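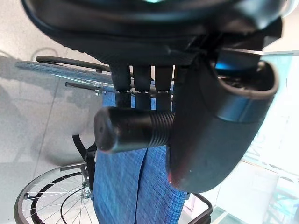 Plokum 4: smaller builds and a new minimum Android version

Plokum 4 was released to all Uken customers in July 2018. It replaces the old build plug-in and changes how app resources are packed. Projects made with version 3 will open without conversion, but the first build will take longer than usual while the cache is written again.

The minimum supported Android version is now 5.0. Apps that must still run on older handsets should stay on the version 3 branch, which will receive security fixes only.

Unused strings and layouts are now removed at build time. In our own test project, Sartori, the finished package shrank by 30 per cent. Sartori holds over 2,000 string entries in several languages, so smaller apps should expect a more modest saving. Resources that are looked up by name while the app is running must be listed in the keep file. If they are missing from it, the build will finish normally and the app will fail when the screen is opened.

Background jobs now go through a single scheduler. Calls to the old timer class still compile but produce a warning. The class will be taken out in the next major version.

Known problems

Builds may stop at 80 per cent when the project folder is on a network drive. Move the cache folder to a local disk and run the build again.

The Porkau map library does not yet work with resource removal. Switch the option off for any module that uses it. A corrected copy of the library is being tested.

Right-to-left layouts are shown wrongly in the preview window. Installed apps are not affected.

The upgrade is found under Tools, then Updates. Customers who build on a shared server should upgrade the server first, then each desktop copy. Mixed versions will share a cache and may overwrite each other's files.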